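3.2 Collecting the examples

I'll say up front that this was the part of the project I thought would be easy (the learning people, meaning Madhu Lodhi and whoever she could drag in, had the hard job, or so I told everyone at lunch). We wanted 704 demonstrations of a person guiding the arm to a small object and picking it up, and we wanted them varied enough that the policy couldn't get by on memorizing one spot on the table. I did the first 50 myself in September, and then threw every one of them out! I had been putting the object down in nearly the same place each time without noticing, and when Madhu plotted the start positions they made one sad little clump.

So we changed how we did it. Before each take, a script gave us a start position and an angle, and we set the object there by hand, moved the arm to its rest pose and hit record. Jayson Tagle and I traded off as operator, because two people have two sets of bad habits and we wanted both in the data. We kept the failed grasps too, tagged as failures, and left the operator's little pauses in (more on those in Section 4).
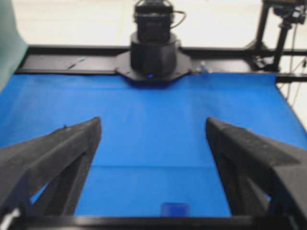
Clive Lockwood

Figure 3. View from the wrist camera with a small blue object lying between the gripper fingers, on the blue work surface.

Blue on blue was my idea, and I got some grief for it. Look at Figure 3, though: the object is only slightly darker than what it's sitting on, and its edges come out soft. A policy that just hunts for a patch of loud color is going to have a rough time with a view like that, and I wanted takes like it in the training set from the start. The fingers stay in view as well, which I like a lot, since you get the object and both tips together and can judge the gap between them.

We also thought hard about cropping out the far side of the workspace, where the arm's base and the camera stand show up. In the end we left it all in. Kazue Sakai trained an early version on cropped images and it drifted more on the approach, though she only ran it for 5 seeds and I wouldn't bet the farm on it. The full images are what we used for every result in Section 5.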